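4. Stocking and Labeling the Bottle Rack

This section covers the placement of squeeze bottles in the Predthorpe Wako rack. Complete Section 3 (Leveling and Wall Fixing) before loading any bottles. An unlevel rack will let bottles creep toward the low side of the shelf.

4.1 Before you start

You will need:

The assembled rack, with both shelf liners installed
The drip tray (part 789)
The shelf label strip (part 1130)
A soft cloth and mild dish soap
A waterproof marker

Wash both shelf liners and the drip tray in warm soapy water and dry them fully. Do not use scouring pads. Scratches in the liner hold residue and make later cleaning harder.

CAUTION: Do not exceed a total load of 41 lb per shelf. This figure includes the weight of the bottles and their contents.

4.2 Sorting the bottles

1. Take all bottles out of their shipping cartons. Stand them on a flat counter.

2. Check each cap. A cap that is cracked or that turns without tightening must be replaced before the bottle goes on the rack.

3. Separate food products from cleaning products. Food products go on the upper shelf only. Cleaning products go on the lower shelf only. The two must never share a shelf, even for a short time.

NOTE: Color is not a safe guide to contents. Sort by the printed label. Where the label is in a language the person stocking the rack does not read, set the bottle aside until the contents have been confirmed from the carton or the supplier's list.

4. Remove loose shrink film from the bottles. Pull the film away from the printed label, starting at a torn or lifted edge. If the label starts to lift with the film, stop and trim the film with scissors.

Clear film can remain next to the label band after the outer wrap is off. On an orange squeeze bottle with a red band, look along the border of the band for a crinkled edge.
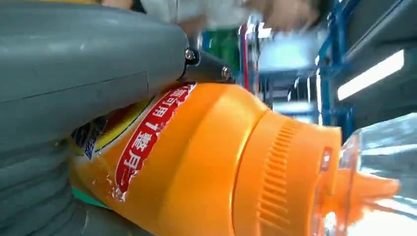 5. Wipe each bottle from the dispensing end down to the base. Dry it with the cloth. Leave the printed label in place.

6. Write the date of opening on the base of any bottle already in use. Leave unopened bottles unmarked.

4.3 Loading the shelves

1. Slide the drip tray into the lower rails until it clicks on both sides.

2. Set the shelf dividers. Each divider fits any slot along the rear rail. Leave a finger's width between the divider and the widest part of the bottle.

3. Load the back row first. Unopened bottles go in back and opened bottles in front.

4. Turn each bottle so that the product name faces forward. If the bottle has a label in a second language on the other side, choose the side your staff reads and keep to it for the whole row.

5. Store bottles upright with the cap closed. The angled insert (sold separately as the Grinum insert) is for bottles with a self-sealing valve only.

CAUTION: Do not place a bottle on its side on an open shelf. Pressure on the body can force product past the cap.

4.4 Fitting the shelf label strip

1. Peel 2 inches of backing from the left end of the strip.

2. Line up the left end with the mark on the front rail. Press down and work to the right, removing the backing as you go.

3. Write one product name in each window. Use the same wording as your reorder list.

4. Allow the marker to dry before closing the clear cover.

NOTE: The cover opens from the bottom edge. Lifting it from the top will bend the hinge.

4.5 Routine checks

Daily: wipe drips from the front rail and close any open caps.

Weekly: empty and wash the drip tray. Move opened bottles forward.

Monthly: remove all bottles, wash the liners, and check the wall screws for movement. Tighten by hand only.

Replace the liners when the raised pattern has worn flat. Order liner set 700 for the Wako rack. The liner set for the Hoturach rack is shorter and will leave a gap at the right end.

Go to Section 5 for removal of the rack from the wall.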